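**Ticket: suture practice pads, stitches pulling out, thread hard to see**
Site: Pruvholm skills room
Item: Primano two-tone practice pads, pale and red
Supplier: Hesex
Status: open, waiting on supplier
Opened: Sat 25 May

**Problem as reported**

Stitches placed near the edge of the cut tear through when the knot is tightened. It happens mostly on the red side. The pale side holds better but the needle is harder to push through it. Second complaint, same session: the green thread gets lost against the pale part of the pad under the bright light.

**Checked so far**

1. Batch. All pads on the shelf are from the same delivery. The older Marinho pads are used up, so no side-by-side test was possible.
2. Storage. The box had been sitting on the shelf over the radiator. Moved it to the lower cabinet. Two pads left in there overnight felt no different to the touch the next morning.
3. Bite distance. Tried 2 mm from the edge of the cut, then 4 mm. At 2 mm the red side tore on most stitches. At 4 mm it held unless the knot was pulled hard.
4. Needle. Swapped the needle for a fresh one from a new packet. Easier entry on the pale side, no change in tearing on the red side.
5. Cut. Pads cut with a new blade tear less than pads cut with the old one. The old blade leaves small nicks along the edge and the tear starts at a nick. Old blade thrown out.
6. Light. Turned the lamp down one step. The glare on the pale side is less but still there. Tilting the pad a little away from the lamp helped more than dimming it.

**Count**

Nine stitches on one pad, new blade, new needle, 4 mm bites. Two tore, both on the red side. That is better than before but still too many for a practice pad.

**Sent to Hesex**

Asked whether the red layer is meant to be softer than the pale one, and whether the mix has changed from the previous batch. Asked about a darker thread too. They sell the green by the 3000-piece carton only, and we still have nearly a full carton, so any change of color would be for August at the earliest.

Attached:
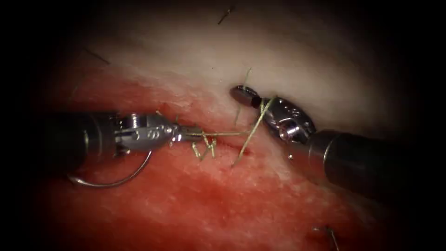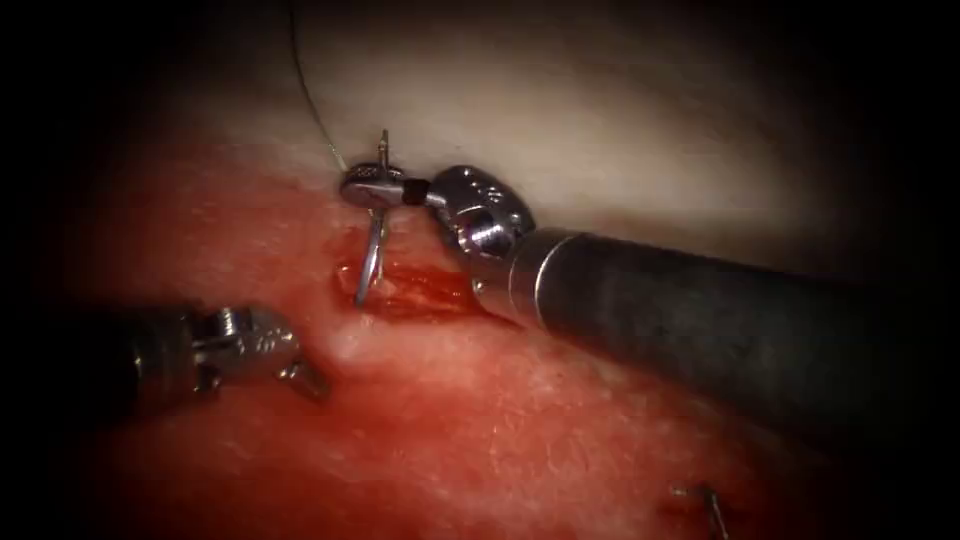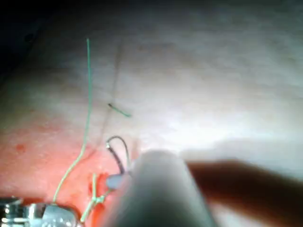

**Reply from Hesex**

They say the two layers are poured separately and the red one is softer by design. They did not answer the question about the mix. They want the lot number from the side of the box and one torn pad mailed back. The lot label was on the lid, and the lid went out with the recycling. Sent them the order number instead.

**For now**

- 4 mm bites on the red side, new blade for every pad.
- Pull the knot down slowly and stop when the edges meet.
- Pick up cut thread ends between stitches. They are easy to grab by mistake for the working thread.
- Pads stay in the lower cabinet.
- Keep any pad that tears, write the bite distance on the back, and put it in the tray by the sink.

**Next**

Mail the torn pad Monday. Ask for two pads from a different lot at the same time and repeat the nine-stitch test on both. If the red side still tears at 4 mm, ask for a credit and get a price on Marinho pads again. Leave this ticket open until the new pads are tested.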